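Home Animals Space Your Body Weird Claims Ask Us

Does cracking your knuckles really wreck your hands?

Somebody has probably told you to stop cracking your knuckles. They may have said you'd get arthritis, or that your fingers would end up fat and lumpy. Grown-ups say this in a very sure voice. But being sure is not the same as having checked, so let's check.

First, the noise. Lots of people think it is bones banging together. It isn't. Where two bones meet at a knuckle, there is a small gap, and the gap is sealed inside a sort of bag. The bag holds a slippery liquid called synovial fluid (say it "sih-NO-vee-ul"). It helps the ends of the bones slide past each other.

When you pull or bend a finger far enough, the gap gets bigger very quickly. Gas that was mixed into the liquid forms a bubble. Some scientists say the pop is the bubble forming. Others say it is the bubble partly collapsing. They have used scanners and maths to argue about it, and I don't think either side has completely won. If a website tells you the answer is settled, be a bit suspicious of that website.

You may have noticed you can't crack the same knuckle twice in a row. It usually takes 20 minutes or so before it will pop again, while the gas goes back into the liquid. 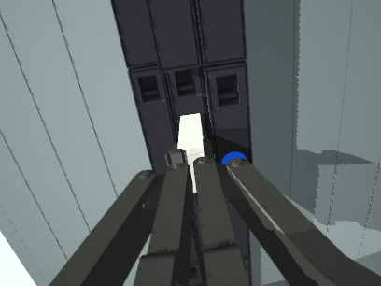 Yesenia Serrano

Now for arthritis, which is a name for sore, stiff, swollen joints. One doctor got so tired of being warned about it that he cracked the knuckles of one hand for many years and left the other hand alone. At the end he found no arthritis in either. It's a great story, and people love repeating it. But it is one person! One person can be lucky, or unusual. If your uncle eats chips every day and feels terrific, that doesn't make chips a medicine.

Bigger studies are better. Researchers have compared groups of crackers and non-crackers, and mostly they did not find more arthritis in the crackers. One older study did report more swollen hands and weaker grip in people who cracked. Later ones didn't find the same thing. So the fair answer is "probably harmless", and I'd be fibbing if I made it sound stronger than that.

What if it hurts? Then the rule is different. A pop that comes with pain or swelling, or a finger that gets stuck, should be shown to a doctor. And never yank on someone else's fingers, even if they ask.

You can still be asked to stop at the dinner table, of course. The sound is horrible to some people – my brother included – and no study is going to help you there.

Contact us | © 2024 Flemidix Kids | Back to top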